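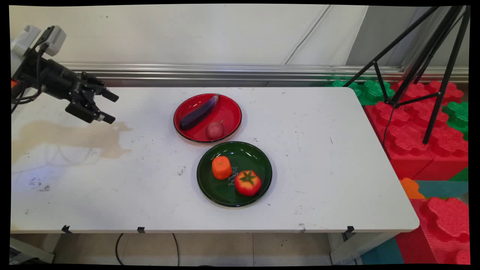
Household chores, bench trials: gallery

Tarnitz test room, March 2020

The trials cover one narrow question: can a single arm with a two-finger gripper sort and clear food items from plates without a person stepping in? Toy food is used throughout. It keeps its shape and does not go off.

Table clearing is the chore most visitors ask about, and also the one with the least to show so far. The present set comprises 104 attempts, logged by Defne Kocabaş and checked by Lalit Nigam.

Two plates, red and green. The aubergine lies diagonally on the red one with a small round item in front of it. The gripper is open to the left and holds nothing.

Green plate, nearer the front. A piece of carrot stands upright on it, with a tomato towards the lower right. An upright cylinder is a fair target for two parallel fingers. A round object leaves less contact area and can roll if the first finger touches early.

Both rims are glossy and return bright curves of light. Reflections of this sort are a known nuisance when finding the edge of a plate by camera. Matt plates would be easier, but few kitchens have them.

Worn white top, with scuffs and a large tan-brown stain on the left half. Software that expects a clean background has to cope with marks like these before it goes near a family kitchen.

Current position: picking single items is passable under even light. Lifting a loaded plate has not been tried. Wiping is outside the scope of this set. The next series, planned for September, will run to 500 attempts and add cutlery.

Queries about the log format should go to Hala Morsy.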